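November, bench notes, 4:30 pm

Good day on the counter-clearing job! The Callance kitchen people want the end-of-shift tidy handed over before the new year, so we are working through their small stuff in simulation first. Spoons were meant to be the hard case - thin handles, shallow bowls, very little to grab. Ran 76 tries with the new grasp settings and 25 of them failed, down from 30 with the old ones over the same number. I'll take it.
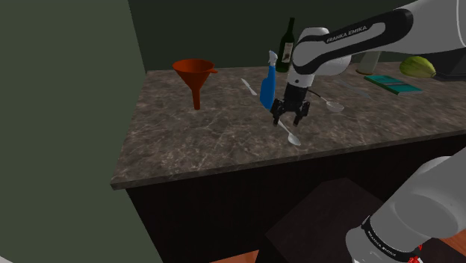
Zolwood Workshop / Kitchen Automation Group

Holding a spoon by the handle with the bowl hanging down is the grasp I like best so far. The second spoon on the counter is next, then the pale utensils, which are hard to pick out against the marble. Funnel and spray bottle can wait.

Long talk with the kitchen crew at lunch. What they want most is to keep the say over where things go, and I think they're right. So the evening person will set the layout and check the drawers, and the arm does the picking up. One of them asked to learn the grasp editor - yes please! Will book time on the Bodberg machine.

To do: rerun seed 438, it stalls before the release. Ask Koo about softer finger pads.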